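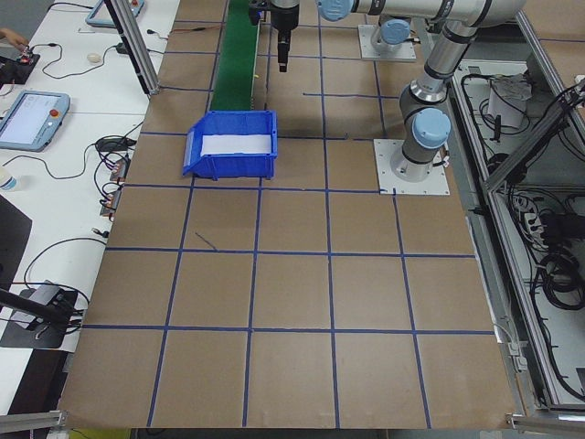 Myroslav Stasiv

Tuesday, August 11, 2020

The tape grid is finally down. I used dark blue on the brown board and ran the long lines first, then the cross lines. It took most of the evening and my knees are still sore. There is one short bit in the middle that goes off at an angle, and I'm leaving it.

The blue bin sits across one of the lines at the end of the green belt, with the sloped lip facing out. I put a flat white piece in the bottom. I tried a darker one in July and didn't like it.

The side table is next. Mouse, pendants, control box – all of it is sitting on top of the cables, and I want those tied up before anything else goes on there. I have 33 ties left from the Stokach order, so that should do it.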